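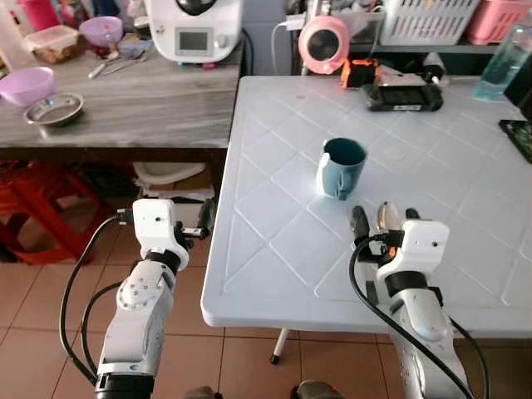 Figure 3. Two-arm platform at the table station, with a mug on the tabletop between the grippers.

4.2 Open-day demonstration

The Kumumar platform was shown to visitors on October 28, 2020, at the Binau site. The layout of the rooms was left as found, and household items stayed on the table and counter. Visitors could ask for any object within reach of either arm. The operator then entered the request in Brokell, our task scheduler, which assigned it to the left or right gripper.

Over the day the system logged 345 requests. Of these, 330 were accepted and 15 were declined by the scheduler, mostly for objects placed too close to a neighbour for the fingers to close safely.
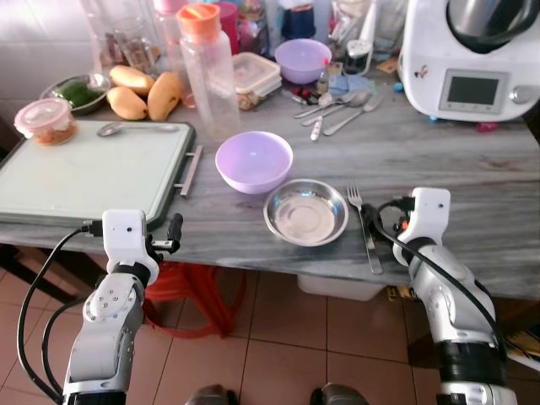 Cutlery and shallow metal bowls were kept in the object set despite their reflective surfaces, as the laboratory trials in May had used only matte items. Grasp planning time was capped at 500 ms for all objects – the same limit used in those trials. Requests that reached the cap were returned to the operator and could be entered again. The logs were later replayed in the Sin simulator with the cap unchanged.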